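Media Players Should Stop Forgetting What I Told Them

I keep 176 concert recordings on an old desktop in the den, most of them ripped from discs I bought years ago. Every time my media player updates, it forgets which program opens which file. The subtitles go back to yellow, and the volume leveling I turned off comes back on.

I don't think this is a bug. Somebody decided that a new version is a good time to put everything back to the defaults. Vovarton, the player I used until March, reset my file types 3 times in one winter. The release notes never mentioned it.

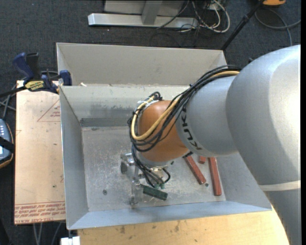 Danai Koutsoukos, who writes the help pages for Dustirico, told me that most people never change a setting, so a reset bothers very few of them. That may be true. The few it does bother are the ones who spent an evening getting the sound right, and they are also the ones who paid for the full version.

The fix is old and cheap. Keep the settings in one plain file, leave that file alone during an update, and ask before changing anything in it. If a setting has to go, say which one on the first screen.

I have moved to an older player that does this. It is ugly and it can't stream, but my subtitles are still white.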